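搜索本版 请输入关键词 搜索 高级搜索

烘焙与厨房版 » 台面材料 » 大理石台面到底能不能直接擀面、放热盘?

石磨小麦
家里准备换厨房台面,看中一块白色大理石,灰纹很淡。我每周做两次酥皮,听说石头凉,黄油不容易化。家人担心渗色,卖石材的说做了防护就没问题。想听听用过几年的人怎么说。平时用柠檬和醋也比较多。

半勺盐
用了3年。擀酥皮确实好用,夏天尤其明显,木板上黄油软得快,石面上能多撑一会儿。缺点也是真的,柠檬汁滴上去没及时擦,留下一个发乌的小圈,摸着比旁边涩。那不是脏,是表面被酸咬掉了光,怎么洗都没用,只能重新抛。

老灶台
不建议整个厨房都铺。大理石怕酸,防护剂挡的是渗透,挡不住腐蚀,这两件事卖家常常混着讲。真想擀面,买一块单独的石板放在石英石台面上,用完竖起来收好。我那块46厘米宽,做可颂够了。

石磨小麦
单独石板我也想过,但是重,搬来搬去麻烦。46厘米对我来说有点窄,我一般会擀到比这个长。

Cledwyn Dafis
我跟老灶台意见不同。我家整面都是大理石,做饭照做,酸痕有,油印也有,看久了就习惯了。抛光面显痕,哑光面好很多。楼主如果还没定,先问店里要两小块边角料,一块抛光一块哑光,各滴点醋和酱油,放一晚上再看。

半勺盐
哑光面同意。不过哑光面更容易吃油,黄油渗进去会有深色的印子,防护要做得勤。

老灶台
“看久了就习惯”这种话,花的不是自己的钱才说得出来。楼主自己写了柠檬和醋用得多。

Cledwyn Dafis
花的就是我自己的钱。他问的是用过的人的感受,我说的就是感受。

豆沙卷
插一句,热盘的问题还没人回答。石头本身耐热,怕的是局部骤热骤冷,有暗裂的地方可能沿着纹路开。另外防护层和拼接处的胶也怕烫。我的习惯是烤盘出炉先放架子上,凉了再挪到台面。

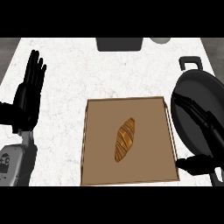

烘焙与厨房版 · Cilbridge 家庭烘焙小组

豆沙卷
接着上面说。白底带灰纹和浅棕纹的石头,小痕迹不太显眼,纯白的反而什么都看得见。方烤盘底下最好垫块布,金属边角在抛光面上拖一下就是一道。

石磨小麦
谢谢,垫布这个我没想到。我的铸铁锅底很糙,估计更危险。

Zachary Hawthorne
铸铁锅一定要垫。我做过几年台面安装,返修的单子里划痕和崩边最多,崩边基本都在水槽口。楼主选料的时候让店里把大板立起来,侧着光看,有没有补过胶一眼就能看出来。纹路密的地方不要留给水槽和灶口。

半勺盐
请教一下,防护多久做一次?我家店里说一年。

Zachary Hawthorne
看用量,不看日历。滴几滴清水,过一刻钟擦掉,石头颜色变深了就该补。灶台边上会比别处早。补之前台面要干透,前一晚擦完就别再用。

老灶台
这个办法可以。我还是坚持分区,灶台和水槽那边用石英石,靠窗那段擀面的用大理石,两种料接缝处做平就行。

石磨小麦
分区的话颜色会不会很怪?厨房本来就不大。

老灶台
选同色系的就还好。石英石挑没有大花纹的,别去模仿大理石,两块假的真的放一起最难看。

Cledwyn Dafis
这条我同意。

石磨小麦
今天下午去店里问了。分区的话,大理石那段要另算磨边和运费,加起来多306。能接受。边角料也拿到了,抛光和哑光各一块,醋和酱油都滴上了,明天早上来看。

豆沙卷
柠檬也滴一点,顺便滴点化开的黄油。

石磨小麦
都滴了。先按分区报尺寸,哑光还是抛光等看完再定。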